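Kurnon Facilities Desk
Ticket 2791
Site: Torkwood
Category: Cleaning / storage bins
Priority: Low (was Medium)
Status: Open - waiting on parts
Opened: 2026-01-29
Subject: Powder keeps building up in the grey divided bin

Initial report

Grey two-part bin has powder all over the floor again. Fine pale stuff, gets on everything that goes in. Was cleaned out after last ticket (1853, closed in July) and it's back. Toys come out gritty. Only the one half, other half is fine. Can someone sort it properly this time, not just a wipe.

Also there's rubbish in with the toys. Please remind people.

Update 1 - desk

Thanks, got it. Few questions before we send anyone over:

Is it sand or is it dust? Rub some between your fingers.
Does it come back with the bin left alone, or only once things have gone in and out?
Has anyone had sand toys in there?
What was it cleaned with last time?

Update 2 - site

Sorry for delay, flat out.

Can't tell if sand or dust. Very fine. Greyish white. Bit like talc but draggier. There's maybe some sand mixed in, wouldn't swear to it.

Haven't tested leaving it alone, will do.

Sand toys yes, they all go in the one box so whatever comes back from the yard ends up in there.

Cleaned with damp cloth and the blue spray. Don't know the brand, label's gone.

Update 3 - desk

OK. Damp cloth could be half your problem. Fine powder and a wet cloth makes paste, paste dries, you get it all back again plus smears on the walls. Look at the divider on the toy side - any streaks?

Try this in order:

1. Everything out. Bin the rubbish, don't put it back with the toys.
2. Vacuum dry. Brush head, not the bare nozzle, the paint scratches.
3. Corners last, and go along the bottom of the divider.
4. Then barely damp cloth, one pass, rinse, second pass.
5. Leave to dry overnight before anything goes back.
6. Toys washed seperately in the tub, dried on the rack.

Report back after step 5.

Update 4 - site

Had a look before starting. Yes streaks on the divider, pale ones, and scuffs. Powder's worst in a band going diagonal over the middle, then patches up near the right hand wall. Left side not as bad.

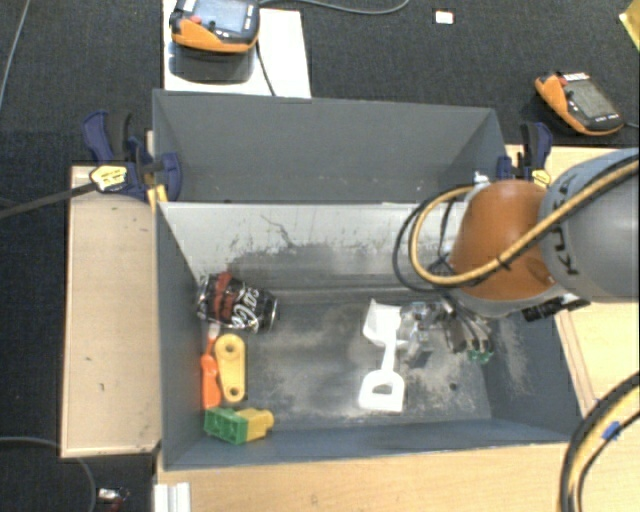
Vacuum on site is the Scanlon one and the brush head's missing. Have looked in the cupboard, behind the cupboard, and in the other cupboard. Can one be sent over? Otherwise I'll use a dustpan and soft brush and see how far I get.

List for whoever does the wash so nothing goes astray:

white plastic shovel
orange plastic piece, the long one with the round end
yellow link with the two holes
green brick and small yellow brick, joined together (pull apart to wash, the muck sits in between)

The Coke can is NOT a toy, it's squashed, it's got bare metal showing, goes in recycling. Mind your fingers picking it up.

Update 5 - desk

Brush head ordered through Skosirow, they have it on backorder. No date yet. Go with the dustpan for now, don't use the bare nozzle.

Diagonal band is interesting. My guess is the bin's not level and stuff drifts when it gets knocked. Put a level on it both ways if you've got one. If not, a marble on the floor of the clean half will do.

Update 6 - site

Dustpan done. Got most of it. Edges are a pain, walls slope in so you can't get a flat brush right down to the bottom, it rides up. Ended up using an old paintbrush, 100 times better. Worth adding to the instructions.

Level: out a touch toward the right. Stuck a folded bit of cardboard under that side for now. Needs a proper packer.

Second pass with the cloth done, rinsed between. Streaks on the divider came up a bit, scuffs didn't. Scuffs are in the paint I reckon. Not fussed about those, leave them.

Left overnight. Nothing in it. Checked in the morning - clean. So it isn't coming off the bin itself.

Update 7 - desk

Good, rules out the paint. So it's coming in on the toys. Shovel is the obvious suspect if it's been out in the yard. Did it go back in washed?

Update 8 - site

Washed, yes. Bricks too. All dried on the rack. Put back yesterday arvo. Few specks this morning, nothing like before. There's a bit of grit still comes out of the shovel handle if you bang it, the open grip bit. Have banged it a lot. Will rinse again.

Suggest a seperate tub by the back door for anything that's been outside, and only washed stuff goes in the grey bin. Also why are we keeping everything on one side? Other half never seems to get used. Could put the bricks over there and keep them out of the grit.

Update 9 - desk

Fine by us on both. Spare tub approved, will come on the next Torkwood run. Bricks in the spare half, yard things nowhere near it. Please put a label on, people will ignore it but put one on.

Priority dropped to Low. Leaving open until:

- brush head arrives
- proper packer under the right side
- 5 days in a row with no build up

Update 10 - site

Day 2, still good. Found another can next to it this morning, not in it, so that's progress I supose. Rubbish bin is right there.

Label's up. Still no brush head, any word from Skosirow?

Update 11 - desk

Chased. Still backorder. Will update when they give us a date.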